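4.3 Montaje del panel de colgar y colocación de artículos pequeños

El presente apartado describe la instalación de los ganchos adhesivos transparentes sobre el panel verde de la sala de Vivdale. Antes de comenzar, compruebe que la pared esté limpia y sin restos de polvo.

1. Apoye el panel contra la pared lisa y alinee el borde superior con la marca de lápiz.

2. Fije el borde izquierdo y el inferior con tiras de cinta negra. Presione cada tira durante 15 segundos.

3. Retire el protector de los ganchos y péguelos en una sola fila horizontal, en la parte superior del panel.

4. Espere 32 horas antes de colgar cualquier artículo.

PRECAUCIÓN: La carga máxima por gancho es de 600 gramos. No cuelgue dos artículos del mismo gancho -- el adhesivo puede ceder por un lado.

5. Prepare los artículos que lleven correa o etiqueta. Sujételos por el cuerpo y deje la correa libre hacia abajo, de modo que pueda revisarse antes de colgarlos.

NOTA: Los artículos de peluche o de tejido suave deberán cepillarse previamente. Las solicitudes de ganchos de repuesto se dirigen a Morena Fabbri, almacén de Stusden. 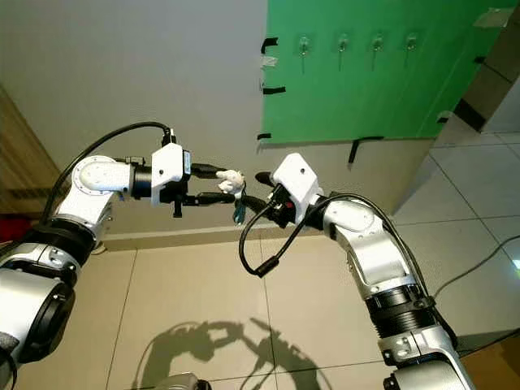
6. Pase la correa por el gancho y suelte el artículo con suavidad, sin tirar del panel.

7. Revise las tiras de cinta en octubre y sustituya las que presenten bordes levantados.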